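Forty Herons and a Thermos: Our October Trip to the Wumau Estuary

If you missed the fall outing this year, I'm sorry, because it was a good one! We had clear skies for most of it, a wind that stayed polite until lunch, and more birds on the mudflats than I've seen there in years.

For anyone new to the newsletter, the Wumau is where the river spreads out and gives up being a river. On the map it looks like a bay. At low tide it's mostly mud, with a few channels running through it that shift a little every winter, and the birds know exactly where the good mud is. The upper end is fresh enough for cattails. Walk 5 miles down toward the mouth and you're in pickleweed and cordgrass, with salt on your lips.

We met at the Tavares landing an hour before low water and took the dike path out. The first stretch goes past the old hay barns and there's usually not much to look at, but a northern harrier came along the ditch right beside us, low and slow, tilting from side to side, and went on ahead as if it was leading the walk. Everyone stopped talking. Then everyone started again, all at once.

The great blue herons were the surprise. They don't normally gather in big numbers on this side, but Rui Vieira set up his scope at the second bend and counted 40 of them standing along one channel, spaced out like fence posts. His best guess is that the small fish were bunched up in the deeper pools. A few egrets were working the edges too, and they were having a much livelier time of it, dashing around and stabbing at the shallows while the herons just stood there.

Past the bend we had dunlin, western sandpipers, some black-bellied plovers already in their plain winter gray, and a single long-billed curlew (my favorite, I won't pretend otherwise). Rui's count sheet for the day came to 551 birds in all, and he is the first to say that the sandpipers flew up twice while he was on them, so take the last digit with some salt.

We also had a harbor seal. It came up in the main channel with the turning tide, looked us over for a good long while, sank, and popped up again farther along. I love how far inland they come here. They follow the fish up on the flood and drop back out before the water gets too thin, and if you sit still on the bank near the Trukon sluice you can sometimes hear one breathe before you see it.

Which brings me to the sluice. The old gate used to shut the tide out of the north marsh completely, and now that it stands open part of the day, salt water is getting back into ground that hadn't felt it in a long time. The blackberries nearest the channel are going brown. Little green points of pickleweed are coming up between the dead canes – you have to get down on your knees to see them, and several of us did, and had the wet pants to show for it.

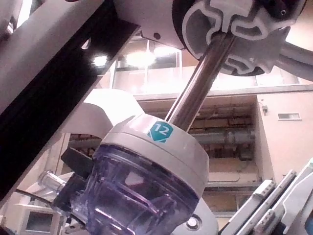 Rui Vieira wrote in afterward that the brown patches look alarming from the road, and that he hopes people will give the north marsh a few years before deciding they don't like it. He'd also like us to go back in spring on a bigger tide, when the water should reach all the way to the willows. I'm in!

The next walk will be on the Pistis side, which is shorter and much drier underfoot. We'll be looking for brant and for ducks out past the eelgrass, and with luck a few loons. Bring binoculars if you have them and a hat that covers your ears. Children are welcome, and so are slow walkers – we stop so often that it's hard to fall behind. Dogs will have to stay home, please, as the brant flush easily and they need their feeding time. Meet at the gravel turnout by the footbridge, and park on the landward side so the farm trucks can get by.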